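Spring open day at Varnero

So I finally made it to the Varnero open day in March, and I'm so glad I went! They grow tulips under glass, 128 kinds this year, and we got in at 10 for the bulb talk.
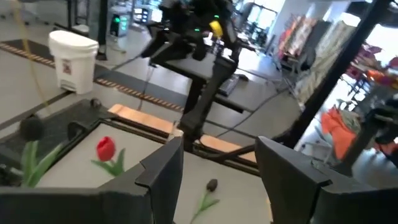
Benedita Barreto told our group the reds always sell first, and that she'd plant them twice as deep as most people do (I've been doing it wrong for years).

Lunch was soup and a bun for 16 dollars, a bit steep. Then more tulips, obviously!
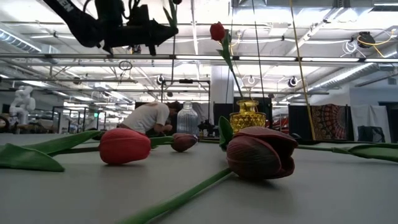 Getting there

Take the Orkoneck bus and get off by the gate.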